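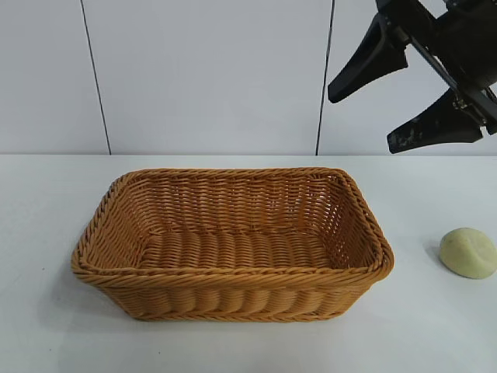

So I finally quit buying bread. I've said this before, I know (hi to everyone who remembers the rye phase), but it's been since June and the toaster is now running entirely on stuff I made myself, so I'm calling it.

What changed is that I stopped trying to make the fancy kind. For two years I was chasing those big dark loaves with the giant holes, and every single one came out like a doorstop or else spread across the stone like a pancake. Then my neighbor Parvathi handed me half of a plain white sandwich loaf over the fence and I ate the whole thing standing up in the kitchen. No starter, no overnight anything! Flour, water, salt, yeast, a bit of butter and one spoonful of honey.

She makes it 400 grams of flour at a time, and so do I now, because that's what fits my one decent tin. I did try doubling it. Please don't double it unless you own two tins. I had dough on the oven floor and it smelled like a campfire in here until dinner.

My routine, if you want it: mix everything Sunday after breakfast, go do something else, come back and poke it. If the dent fills in slowly it's ready to shape. I used to set timers for all this and they made me crazy, my kitchen is freezing in the morning and boiling by two. Poking works better. Then it goes in the tin, gets a second rest, and bakes at 400 for 39 minutes. Yes, 39. At 40 the top goes a shade too dark in my oven and I'm stubborn about it.

Next up is rolls, the soft pull-apart ones, and those want a bread basket on the table with a cloth over them.

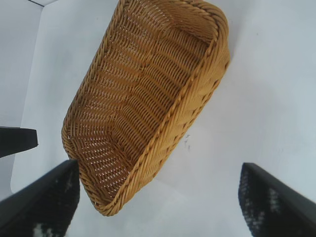 *A braided rim gets me every time.*

Arash came for lunch and brought a jar of his mother's sour cherry jam, and we went through four slices each before anybody even thought about the soup. He thinks I should try it with milk in place of the water. Sayaka thinks milk makes it taste like hot dog buns. I kind of like hot dog buns? I'll do one of each and report back.

A couple of you asked about storage. I've tried the bread box, the paper bag, the plastic bag, and the beeswax wrap thing that my aunt swears by. Cut side down on the board with a towel over it is good for a day and a half. After that I slice whatever's left and freeze it, and it goes straight from the freezer to the toaster. The fridge makes it stale faster, so skip that one.

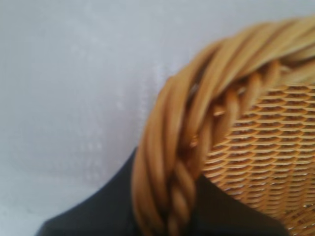
*Twisted rim, close up.*

Oh, and crusts! I've been saving the heels in a bag for breadcrumbs and the bag is getting out of hand. I made meatballs last week and barely put a dent in it. If you have a bread pudding that isn't super sweet, leave it in the comments, I have raisins to get rid of too.

Setsuko, I still have your good bread knife. I'm giving it back, I promise, just let me get through the rolls first.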